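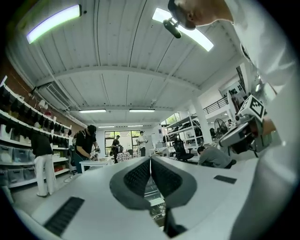
# Shared Kitchens and Food Waste in Student Housing

**Final report, Housing and Household Studies module**
Authors: Isabelle Petrenko and Golnar Mazandarani
Submitted: 2024-05-08

## 1. Background

Students living in shared accommodation buy, store and cook food under conditions that differ from those of family households. Cupboards are small, refrigerators are divided between several people, and meals are seldom planned together. This report examines how such arrangements affect the amount of food thrown away in two residences in Gillport: Viswood House, where each flat has its own kitchen, and Endale Court, where one kitchen serves a whole corridor.

The project was supervised within the Rondonuwu programme for applied household research, which also lent the kitchen scales.

## 2. Method

Residents were invited to keep a written diary of discarded food. Each entry recorded the type of food, its weight and the reason for disposal. In total, 1,191 entries were received and checked. Entries without a weight were kept for the analysis of reasons but left out of the analysis of quantity.

Two group discussions were also held, one in each residence. Notes were taken by hand and agreed with those present before use.

## 3. Findings

Bread, salad leaves and cooked rice were the items most often recorded. At Endale Court, the reason given most frequently was that the food had been forgotten at the back of a shared shelf. At Viswood House, residents more often wrote that the pack had been too large for one person.

Cooking equipment proved to matter more than the authors had expected. Several residents reported that the main oven was slow to heat and was seldom used for a single portion. Those with access to a small countertop oven were more likely to reheat leftovers — particularly pasta dishes and roasted vegetables — and recorded fewer cooked meals among their waste.
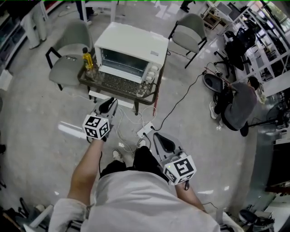
Storage of dry goods and oils caused fewer difficulties. These items last well, and residents at both sites tended to label them with a name or room number. Disagreement arose mainly over milk and butter, where ownership was often unclear. A typical discarded portion of cooked food weighed roughly 300 grams, a quantity that most participants considered enough for a further meal.

## 4. Limitations

Taking part was a matter of choice, and the diaries may therefore reflect the habits of residents who were already interested in the subject. Weights were taken by the residents themselves. No entries were collected during the July vacation period, when many rooms are let on short terms.

## 5. Recommendations

The authors recommend that Endale Court set aside one labelled refrigerator shelf for food that may be taken by anyone. Both residences should consider providing a small oven in each kitchen, subject to the usual electrical checks. Information given to new residents should include guidance on freezing bread and on the safe cooling and reheating of rice — a point on which participants in both discussions expressed uncertainty.

A copy of the diary form is held with the module office and may be requested by later student groups.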